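The fridge door and the missing 3 millimeters

Last month I promised to write about the door problem, and then July went away with other work. So now I do it.
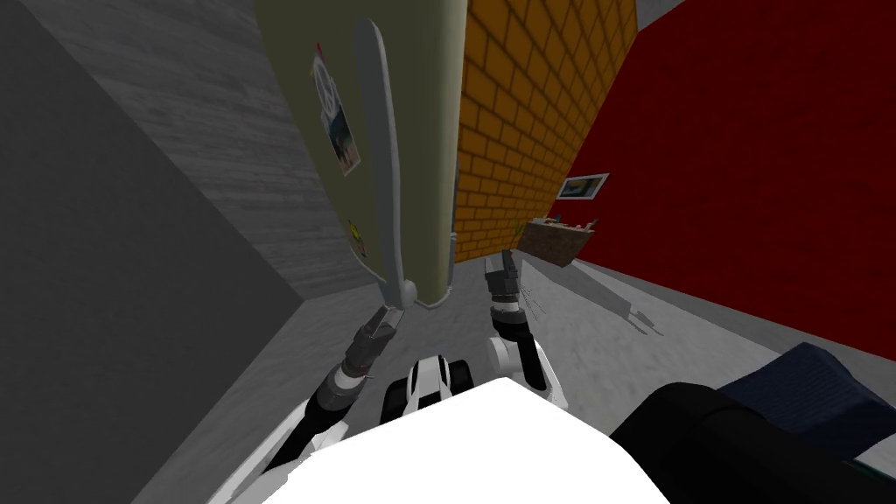 The task sounds very small. The robot must drive to the fridge, put a gripper on the handle, pull the door open and let go. We train it in the simulated kitchen first, and when the success rate is good we move it to the test kitchen at Posance, where there is a real fridge and real people who stand near it. In simulation our policy opened the door almost every time. I was proud of it and I showed the curve to everybody.

In the test kitchen it opened the door too, on the first attempt and the second. On the third attempt the gripper did not let go. The arm had finished the pull, the base started to drive back, and the fingers were still closed on the handle. The whole fridge moved. It came forward at the top, and Lieven Bakker, who was holding the stop button, pressed it. The fridge fell back on its feet with a very loud sound. Inside, a shelf was broken. Nobody was hurt, but Lieven was standing at 2 meters, and I do not like that number when I think of it again.

For the first day I believed it was a hardware fault. The gripper is a Truvard and we had a problem before with its cable, so I wrote in the log "gripper stuck, check connector" and I went home. This was a mistake. Xiuying Lei took the gripper off in the morning and put it on the bench, and it opened and closed without any complaint for four hours. She was polite about it, but she asked me to please look at my own side.

My own side was the collision shape of the handle. The handle you see in the simulator is one mesh, and the handle that the physics uses is another, more simple one. Somebody (it was me, I found the commit) made the simple one thinner by 3 millimeters, to avoid a jitter when the fingers touch it. With the thin handle the fingers could slide off during the retreat, even if they were not opened. So the policy learned a lazy thing. It gave the open command late, or very weak, and in simulation the handle slipped out and the episode was counted as a success. On a real handle the fingers hold. The robot was never really taught to let go.

When I knew this, I looked again at the old simulation runs, with the finger position plotted beside the base velocity. In many of them the base is already going back while the fingers are closed. It was there for weeks. I had looked only at the door angle, which was the only thing our success check was measuring.

What we changed:

The collision shape has the true size again. The jitter came back, and we fixed it with a smaller time step, so training is slower now.

An episode is a success only if the fingers are open before the base moves.

The base controller refuses to drive if the wrist force is over a limit. Josefien Van den Broek had asked for this in spring and I had answered that the policy would handle it. She was right and I have told her so.

The test fridge is fixed to the wall with a strap, and the person with the stop button stands at 4 meters.

After the retraining, the first result was bad. The robot opened its fingers too early and the door came only a little bit open. It needed 14 more training runs with different reward weights before I was satisfied, and Pieter Coetzee would say I am still not satisfied, because I keep changing them.

There is one question I could not answer yet. The force limit works for the fridge, but the oven door is much heavier and has a spring, and there the normal pull is already close to the limit. If I raise it for the oven, I must know surely which door the robot is holding. Xiuying thinks we should measure how fast the force grows and not only how big it is. I will try this next week, first on the bench and with the oven not connected to anything. If you have done something similar with heavy doors, please write to me, the address is on the contact page.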